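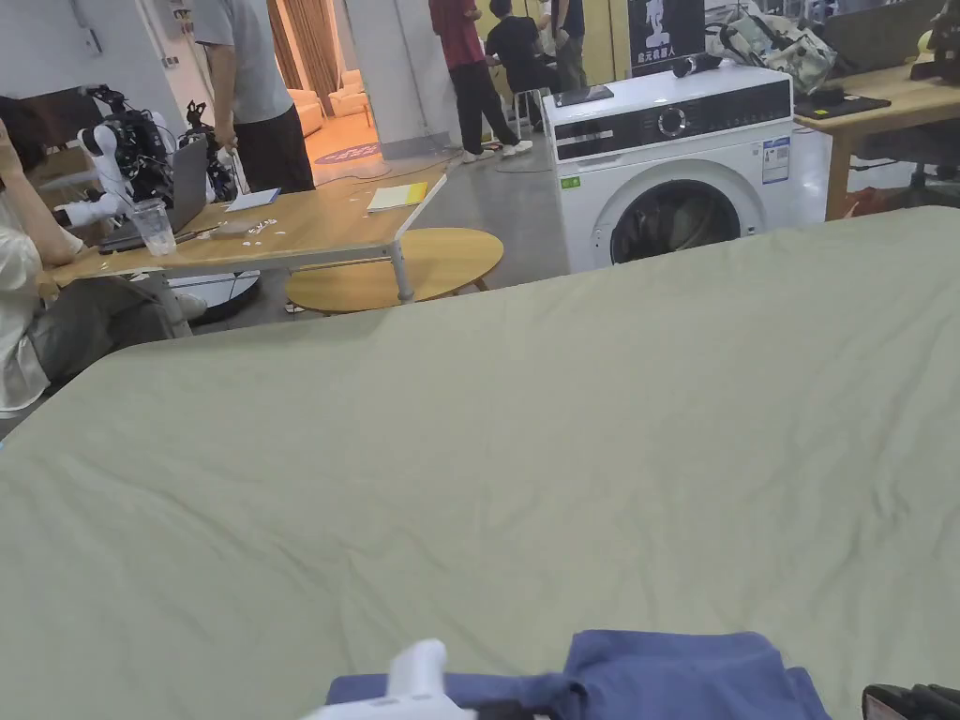 Laundry station at a Plomwood open day, with a gripper at the folding cloth.

About Plomwood

Plomwood develops and tests manipulation routines for household robots. The work covers cloth handling, appliance loading and tabletop sorting. Rianne Cuypers runs the test floor and schedules all visits.

Open days

The test floor opens to visitors every Wednesday in October. Each session takes up to 16 people and lasts two hours. Staff stay at their stations and continue with the day's task list, so visitors see regular work at regular speed, including failed grasps.

The laundry station is the usual first stop. Garments are picked up, laid out on a green cloth and folded. The cloth is left with its wrinkles, as a stretched surface makes edge detection easier than it would be in a home. A front-loading washer stands next to the work area and is used for loading and unloading trials. Arms are shown on a separate table, where questions about joints, payload and control software are answered.

A run of the folding task consists of 30 attempts. An attempt is logged as failed if the garment leaves the cloth or if the operator has to step in. Logs from the previous week can be read on site on request.

Partners

Vokatico supplies our gripper pads. Maes handles calibration and repair. School groups come through Busside, which books its own time slots.

Practical information

Doors open at 5 p.m. Closed shoes are required on the test floor. Bags can be left at the desks. Visitors may take photographs but may not touch an arm while it is powered.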